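trokirix-memseat

README, last touched in May. Maintainer: Nasrin Vahidi. Ask her before you retrain on anything in here.

What this is

Demonstrations for swapping parts in desktop PCs, collected at the Astthorpe bench. Memory modules mostly. Each episode is one attempt at one step, teleoperated start to finish, failures kept. Meant for imitation learning. Nobody has tried it for RL, the rewards are just a success flag.

Layout

raw/ – video and joint logs as recorded
clean/ – same, resampled and trimmed at both ends
notes/ – operator comments, one text file per session
splits/ – train and held-out lists. Use these, don't roll your own

Sessions are 60 minutes max. Past that the operators get sloppy and it shows in the grasps.

Bench setup

Tower goes on its side on the slotted bench, side panel off, board facing up. Fixture plate to the left of it. Module starts flat on the plate. Check the plate before you hit record – if it has shifted the start poses are useless and we only find out at training time. 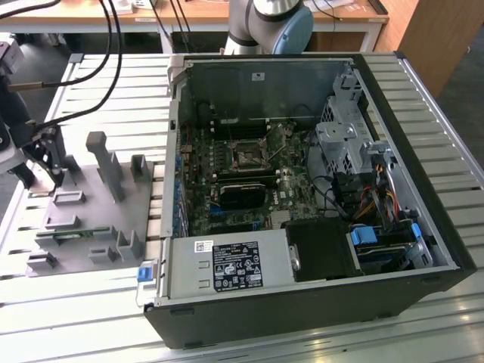

Fixed camera view. Open tower on the bench, memory module on the fixture plate at left, gripper over the plate.

Loose power cables stay however they fall. Don't tidy them between episodes. We want the policy to see clutter, the first batch was too neat and the model fell apart the moment a cable crossed the board.

Labels

Two per episode:

outcome – success, fail, or abort. Abort means the operator stopped it, so no blame on the grasp
phase – reach, grasp, lift, align, press, release. Marked by hand, so boundaries wobble a bit

"Success" means seated with both ends down, checked by a person after the arm backs off. Half seated is a fail. Old sessions used a looser rule, they were relabeled in version 2 but let me know if you spot one we missed.

Known problems

- Glare off the bench rails in the fixed view. Exposure is locked now, wasn't before
- Session 7 has the gripper log out of sync with the video. Left out of both splits, kept in raw/
- press phase is short on failures, so a classifier trained on it will be over confident
- Only one bench, so don't expect it to transfer to the Kaijage site without new data

Loading

Use the lasa loader, config is in the repo root. It reads clean/ by defualt. For raw/ pass the path yourself, and expect gaps in the timestamps.

Adding data

New sessions go in on Tuesday, after the notes are in. No notes file, no merge. Run the checker first, it catches missing frames and most of the naming mistakes but not wrong labels, those still need somebody to sit and watch teh video.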